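Trekstead Sim 10 review: good rendering, a gripper fault that cost us a week

Posted 26th March
Filed under: Simulation software

Trekstead Sim is a desktop simulator for tabletop arm work. You load an arm, a table and a set of objects, write or record a policy, and run it in batches. Version 10 replaced the contact solver, and that is the part this review is mostly concerned with.

Test setup

Everything was run on a single workstation at our Ollthorpe office. The task was block sorting: small colored cubes, low colored platforms, one arm with a two-finger gripper. Each episode asks for one cube to be moved to a named platform. Episodes were capped at 800 simulation steps. The full batch was 3464 episodes, left running unattended.

Installation and scene editing

Installation was uneventful. The scene editor is better than the one in version 9. Objects snap to surfaces correctly, mass and friction are on the same panel, and materials preview without a restart. Glossy surfaces look good and render quickly. The documentation is thin on sensor noise and says almost nothing about units for joint damping, which we had to work out by trial.

The fault

The first batch reported a success rate well above what the same policy had scored in version 9. We had changed nothing in the policy, so we replayed the logs. In 1723 episodes the gripper command read "closed", the grasp flag read "true", and no cube was between the fingers. The arm completed its full transfer path empty and opened over the target platform. The cube stayed where it started.

The success check in the stock sorting task looks at the grasp flag and the final gripper pose. It does not look at the cube. Every one of those episodes was therefore scored as a pass.

The cause is in the new solver. When the fingers touch each other, the contact is registered as a contact with the last object queried. The flag is set and stays set until the next open command. It only shows up if the fingers can close all the way, so a gripper with a hard stop wider than zero will not trigger it. Ours had no stop.

A second problem is less frequent and more worrying. With the flag falsely set, the collision filter ignores the object believed to be held. On return passes the fingers went straight through that cube with no contact force logged. Anyone using force logs from this version to set limits on a physical cell should throw them out and run them again.

Workaround

Set a minimum finger gap slightly above zero, and replace the stock success check with one that reads object position. With both changes, the false passes stopped. Trekstead has listed the fault as known since January. There is no patch at the time of writing.

Alternatives

Dunstan is slower and its editor is poor, but it reports finger self-contact correctly. Ustarier handled the same task without fault, though it lacks batch replay.

Verdict

Hold at version 9 if you depend on grasp flags. The editor alone does not justify the upgrade.

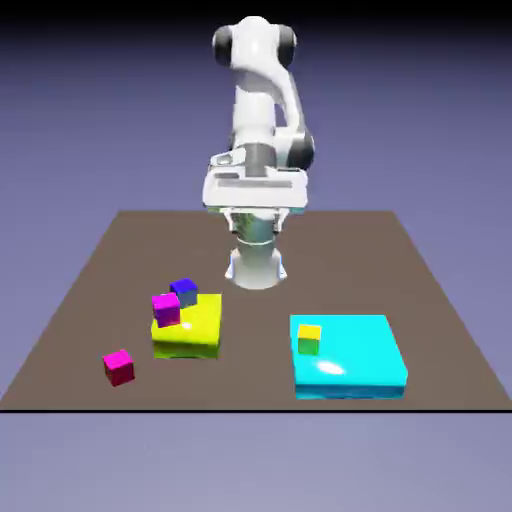 Does the fault affect suction grippers?

We found no sign of it with the stock suction tool, which has no fingers to touch each other, but we ran only a short test and would still check object position in the success test.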